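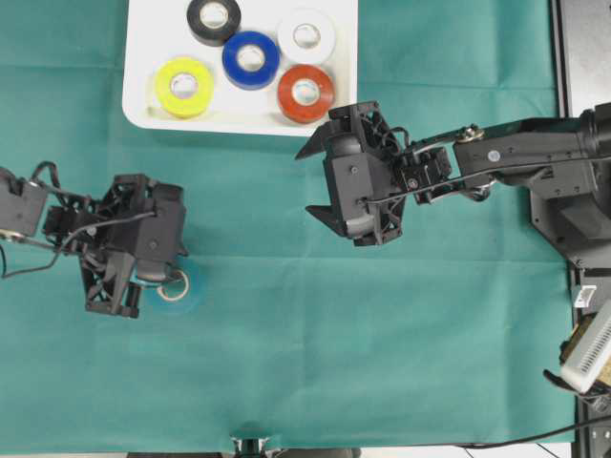 Onivby

May, 7.30 pm
Workshop notebook

Print | E-mail

Second go at the damp meter for the Zandley allotment shed. The first one read fully wet whatever I did with it. Took the board out and found flux left between the two probe pads, so it was reading its own dirt. Cleaned with alcohol and an old toothbrush, left it an hour, and it now sits near the bottom of the scale in open air.

Changed the series resistor from 500 ohms to 1,000. Needle moves more slowly and no longer bangs against the stop. Might go higher but I have none between that and the very large ones.

Soil test: 4 pots of the same compost, each with a bit more water than the last. Readings went up in the right order. The third and fourth were hard to tell apart, so it is not much use once the soil is soaked. Fine for tomatoes, where we only want to know when it is dry.

Probe leads are 30 cm. Too short for the deep bed. Will make a longer pair and mark them by colour at both ends, as I had them swapped for part of the evening and wrote down a page of rubbish (crossed out, ignore).

The Flellisix case does not shut with the battery clip in. File down the inner rib on the left, or turn the clip round. Try turning it first.

To do: longer leads, seal round the cable hole, check the reading again after a cold night. Whoever has the small crimping tool, please put it back in the top drawer.

Contact | © Onivby | Back to top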